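Cleaning Dust Out of a Desktop Computer

Dust on a heatsink works as insulation. In a room with carpet or pets, plan on opening the case every six months. In a workshop with a saw or grinder, every two.

Shut down, switch off at the wall, pull the power cord, then hold the power button for five seconds. Lay the tower on its side with the open face up. A screw dropped into an upright case always ends under the board.

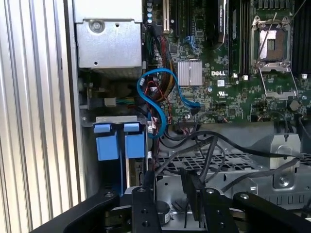
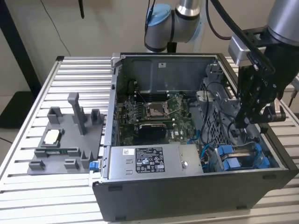
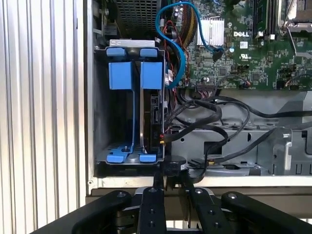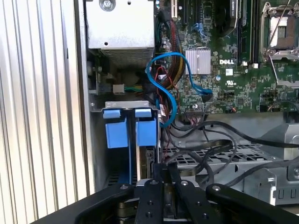
Work from the top down with a soft 1-inch paintbrush and a vacuum hose held a hand's width away. The nozzle should not touch the board. Hold fan blades still with a finger while blowing air; a small fan spun by a compressor can pass its rated speed and ruin the bearing. Keep compressed air under 47 psi and drain the tank first.

Do not open the power supply. Brush its vents from outside and leave it at that.

Foam filters can be washed in dish soap and lukewarm water. Dry them overnight – not on a radiator, which makes the foam brittle.

Thermal paste: replace only if the heatsink has been lifted. Wipe off the old paste with isopropyl alcohol and a lint-free cloth. A pea-sized dot is enough for most processors.

Screws go in a muffin tin, one cup per panel. Drive screws and case screws often differ in thread, and the wrong one will go in halfway before it binds.

Before closing up, press each cable connector by hand. Note the date on masking tape inside the side panel.

Next: Shop Vacuum Filters
Filed under: Workshop, Electrical
R. Ljungberg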